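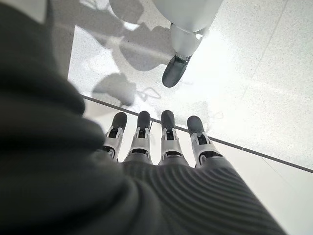 A pale speckled floor, seen from above.

Speckled floor

Print this article | E-mail this article

A speckled floor is a floor whose surface shows small flecks of one or more shades scattered over a plain ground. The term describes the look and says nothing about the material. Terrazzo, vinyl, linoleum, rubber, poured resin and glazed tile are all made in speckled patterns.

Materials

In terrazzo the flecks are chips of stone or glass set in cement or resin, then ground flat and polished. In sheet vinyl they may be printed under a clear wear layer or mixed through the full thickness. Flecks that run right through last longer, as the pattern stays the same when the top wears down. Resin floors are often speckled by scattering flakes over the wet coat and sealing them in.

Use

Pale grounds are common in corridors, schools, clinics and workshops. They reflect more light than dark ones, and the flecks help to hide dust and light scuffs – though small dropped parts such as screws can be hard to find. The pattern has no direction, so sheets and tiles can be laid either way round.

In Trerketti the old market hall has 193 square metres of speckled terrazzo, laid in 1,888 panels. The Hummont reading room, a smaller example, was relaid in resin over seven nights.

Care

Grit should be swept up before mopping. Cement terrazzo is damaged by vinegar and other acids, and a neutral cleaner is normally used. Vinyl should not be flooded, as water can get under the seams.

See also: Terrazzo; Linoleum; Screed

Reader comments (3)

Nobuhle Makhubela
Is the Trerketti floor the one with brass strips? I remember those from school trips.

Bence Pap
Yes, brass, but only in the north aisle. The rest are zinc.

Cisternas
Could you add something on matching flecks for a patch repair? Mine came out far too dark.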